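Ticket: Meal count sync failing, school lunch enrollment portal
Product: Clemard Meals, district edition
Reported by: Torquil Niven, Wirkach school nutrition office
Assigned to: Angus Farquharson
Priority: 2
Status: Pending customer confirmation

Problem
Daily meal counts from the MacKinnon building upload without an error, but the district dashboard shows zero free-meal students for that site. Paid and reduced counts are correct. Other sites are not affected. The monthly claim to the state cannot be certified while the site total is blank.

Log
08:10 Niven reports the fault. Browser cache cleared, second browser tried, same result.
08:45 Upload file requested and received. 200 rows, header intact, no empty fields.
09:20 Import log checked. Server accepted all rows. 70 rows flagged "eligibility source unknown" and held back from the dashboard total. All 70 are free-meal students.
09:50 Asked whether the eligibility list had been changed. Niven confirms the office switched to the new direct certification file this term, exported through Grurnico.
10:30 Compared old and new exports. Old file uses source code DC. New file uses DCERT. The mapping table for MacKinnon only contains DC.
11:05 Added DCERT to the mapping table in the test copy. Reprocessed the file. 41 rows cleared, 29 still held.
11:40 The remaining 29 have a trailing space after the code. Turned on "trim codes on import." Reprocessed. No rows held.
13:15 Both changes applied to the live site. Customer asked to re-upload the file and check the free-meal column before certifying.

Notes
Do not edit the held rows by hand. Manual edits are overwritten at the next nightly import.
Earlier days in the claim month need to be reprocessed from Admin, Imports, History.

Attachment

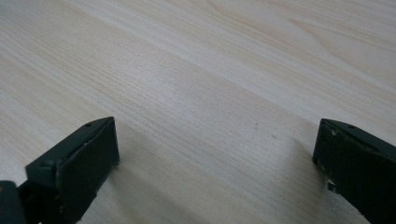
Wirkach, May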